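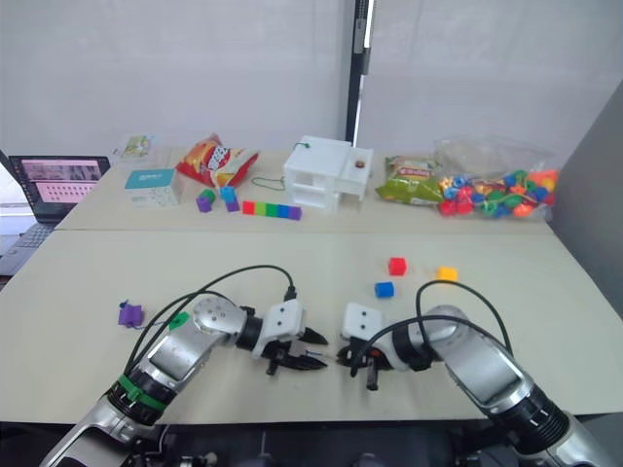

Long table in front, toys and snack bags on the one behind

Print this thread | E-mail this thread
Search forums... Go

Table fee at the Stevthorpe toy swap

urkley_42
May 26, 2023
The fee for the June swap went up to $42 a table. I sell used toys and craft odds and ends, mostly for a dollar or two each, so it takes me most of the morning to break even. Last year I split a table with another seller and we both did fine. The new form says one seller per table. 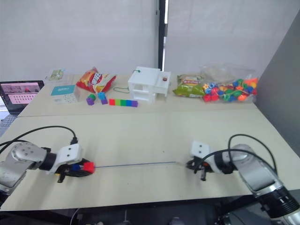 I wouldn't mind paying more if the doors stayed open longer, but closing is still at noon. Setup is at 9 and you have to be packed up by one. Is anyone else skipping it?

Shekmom
I'm still going. The hall holds 600 people and it was full last time. $42 is fair for that kind of crowd. The Nelach swap is cheaper, but I sat there half the day and sold one puzzle.

urkley_42
Full of people, sure. Most of them walked right past the small stuff. Bigger items do well -- ride-on toys, play kitchens. I don't have room in my car for those.

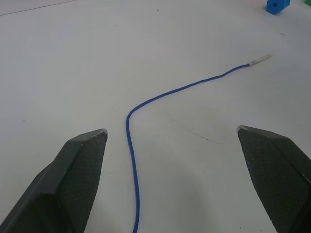 plainbob82 replied that small stuff sells if it's bagged. I put mine in $5 bags and took in $82 before closing. Loose bins are a waste of a table. People dig around and leave.

Shekmom
I disagree about the bins. Kids like to dig, and the parents stop when the kids do. I'd do both.
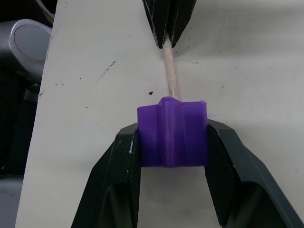
nelach_attic
Can you still get the fee back if you cancel?

Shekmom
Only until a week before the swap. After that they keep it, but you can pass the table to another seller if you e-mail them first.

urkley_42
Okay, I'll sign up and try the bags.

Print this thread | E-mail this thread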